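The first bowl of soup I ate in Prunirberg came to me through a hole in a wall. I had walked up from the station in October drizzle, and a hand pushed a bowl across a stone sill and a voice told me to eat it before the noodles went soft. I have been back to that town four times now, mostly for that sill.

Prunirberg has noodle windows the way other towns have pubs. They open at five in the morning for the early shift at the old Weslow bottling works, close at ten, and open again after dark. You stand in the street. You eat. You hand the bowl back. The broth is smoky and a little sour (dried plums, I was told, and then told by someone else that it was never plums), and the noodles are rye, cut thick and slightly crooked. I love them beyond reason!

Dwynwen Mathias has worked the window on Zamament Lane for 20 years. She starts her broth the evening before and keeps it barely moving all night. "If it bubbles, I've slept too long," she told me, and went right on slicing leeks. Her dough rests under a damp towel while she sweeps the step, and she rolls it by hand on a board that has a dip worn in the middle.

Eating standing up takes practice. Locals lift the bowl to chin height, lean forward over the gutter, and work quickly. I dripped on my shoes every morning for a week, and a schoolboy finally showed me how to tuck my elbow in.
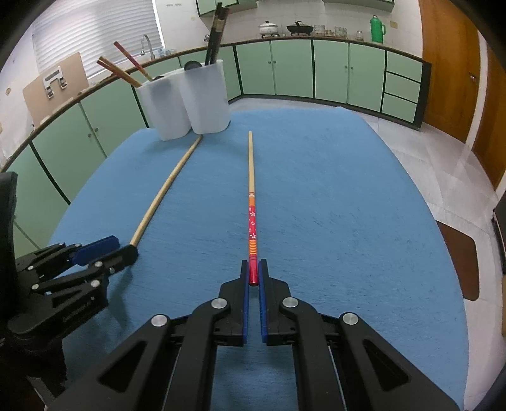
**Why are the noodles made with rye?**

Wheat never did well on the hills above town, so rye was the flour people had at home. Cooks kept using it after the railroad brought in cheaper white flour, and most will tell you it holds up better in a sour broth.

Caradog Rees, who runs the last mill on the river, showed me the difference with his fingers. He rubbed a pinch of fresh rye flour until it smelled almost like honey, then did the same with a pinch from a sack he'd kept since spring. That one smelled like the sack. He grinds for 11 of the windows and delivers before dawn in a van with one working headlight. On the wall by his scale is a framed order from his grandfather's day, for 311 pounds of "middling dark," and he still makes that grade in exactly the same way.

There is an argument in town, and I got pulled into it more than once, over the topping. On the lower streets it's fried onion and a spoonful of pickled beet. Uphill they want Priedītis, a soft green paste of spruce tips and salt that turns the whole bowl bright and piney. Mathias serves both and keeps her own opinion to herself. I'm with the uphill crowd – completely, and at any hour. 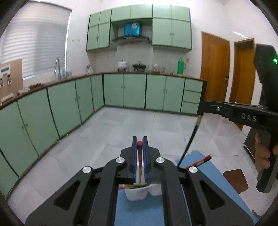

## A bowl at home

You can get surprisingly close in an ordinary kitchen. Mix two parts dark rye flour with one part bread flour, a good pinch of salt, and enough warm water to make a stiff dough. It will crack at first. Keep going, cover it, and leave it for an hour. Roll it thicker than feels right and cut it with a plain knife.

For the broth, char an onion in a dry pan until it's black on the cut side, then simmer it gently with smoked bones or dried mushrooms, a few prunes, and a splash of the liquid from a jar of pickles. Mine needed three tries. The third one I ate on the back step in my coat, with the bowl up at my chin and my elbow tucked in.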